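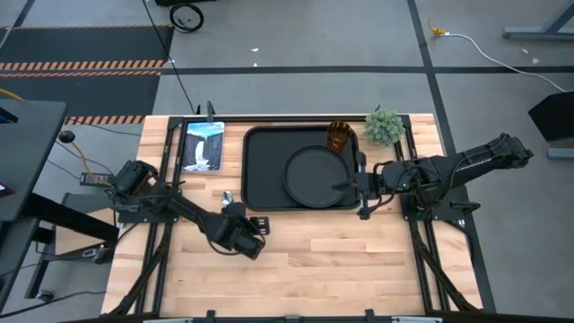

**Oiling a butcher-block benchtop – how long between coats?**

Posted by Chinyere Nwosu, 15th April

I've put a Taltilwood benchtop in the laundry and I'm up to the second coat of Riis hardwax oil. The tin says to leave it overnight, but mine still feels tacky near the wall after a full day. It's been cool and humid. Do I wait, or wipe it back and start again? I'd also like to know if the underside needs doing. The bench is 102 cm long and already screwed down, so I'd rather not take it off.

**Oluwatosin Ibrahim**

Tacky usually means too much oil went on. Rub the sticky part with a clean cotton rag and a little mineral turps, then leave the window open for 2 days before you touch it again. The next coat should be very thin – wipe off whatever hasn't soaked in after a quarter of an hour. Lay the used rags flat outside to dry, as they can catch fire if they're bunched up.

Yes, do the underside. One coat is enough. If only the top is sealed the timber can cup, and you'll see it first at the ends.

**prullo51**

I used plain mineral oil on mine in December and never did the bottom. No problems so far. Different colour to what I expected though.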